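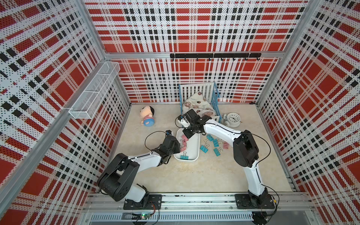 Small rooms, short tidies: a chat with the woman behind Lutimell

I went to see the owner of Lutimell on a wet morning in April, and I was early, so she made me help. Lutimell, if you haven't come across it, is a little one-woman business that sorts out children's bedrooms and playrooms, mostly in terraced houses where the box room has to do the work of three. She doesn't like her name going on the internet (she has teenagers, she says, and they'd never forgive her), so I'm going to call her the owner and hope she doesn't mind.

We sat on the carpet, because the chairs had boxes on them.

I wanted to start with clips, since there's that white tray with pink and teal binder clips in it and more of them lying beside it, and I have the same mess in my own kitchen drawer. Did she have a view on binder clips? She had several.

"I use them for everything," she said. "Puzzle bags, sticker sheets, the instructions for things, the top of the rice cakes. But a clip needs a home or it's just something to kneel on. I like a tray with low sides. If you give children a deep box they tip it out to find the one at the bottom, and then you've got a floor full of clips and they've wandered off."

And do you sort by colour?

"Never! Well – once. I did a whole house by colour when I started out and the mum rang me a fortnight later, nearly in tears, because she couldn't keep it up. All the clips go in one tray, pink, teal, whatever you've got. If a child wants to line up the pink ones at one end, lovely, that's a game. It isn't a rule."

She got going eight years ago, after a long spell at Billex, a shop-fitting firm, where she planned displays for shoe shops. I asked if that had been any use to her and she laughed so much she had to put her tea down. It's where she learned to look at walls, she said. Most of us look at the floor and think we've run out of room.

"I go in and I look up. People have got this great empty wall, and everything they own is in a heap underneath it. So a wire basket goes up on the side, a long one with compartments if you can find it, and you can see what's in it without taking it down. Then a rail of hooks. I love a rail of hooks."

I said that I'd noticed hooks often go up very high, right across the back wall, and I've never known whether that was good or bad.

"High is for you and low is for them," she said. "Dressing gowns, the spare bag, the thing you don't want cut up with scissors, all that goes high. If you want a four-year-old to hang up her own coat it has to be where her hand is. I've moved so many rails. I carry filler in the car."

We talked about pattern for a bit, as I'm a coward about it and she plainly isn't. She'll happily live with red, white and black plaid on every wall as long as the floor stays pale and quiet. A plain beige floor shows you what's been dropped, she says, and that's half the job. Her own hall is done in a Skekamar wallpaper with enormous green checks, and I have to admit I came home and measured mine.

Then dolls. I'd been dreading this part, because my youngest has a doll's cot that has sat in the middle of her room for as long as I can remember, with the blanket in a lump and the doll generally somewhere else entirely.

"But that's what it's for," the owner said, quite firmly. "Grown-ups want the cot made. A bunched-up blanket in a little blue crib and the doll lying next to it on her side, that's a child in the middle of something. I leave it. I might shift the whole lot nearer the back so you don't fall over it in the dark, but I don't tuck anyone in."

What about clocks? She's a great believer in clocks, the old-fashioned sort with a round face and little feet. She puts one in every room she does.

"You show them where the big hand has to get to. Ten minutes, then we stop, wherever we've got to. I got the idea from Gajdoš, the toy shop I used to take mine to, they had one on the counter and they'd tidy the train table by it. It doesn't have to stand up straight. Mine's been dropped so often it leans."

I asked what she charges, as I knew you'd want me to. A first visit is £40 and she'll tell you there and then if you can manage without her. She keeps a notebook of every room she's done, and the one she was finishing while we talked was number 23 for the year, a box room with two sisters in it and a great many felt tips.

Before I left she made me empty my handbag on to the carpet. Four receipts, a plaster, a conker and, I'm sorry to say, a binder clip. She kept the clip.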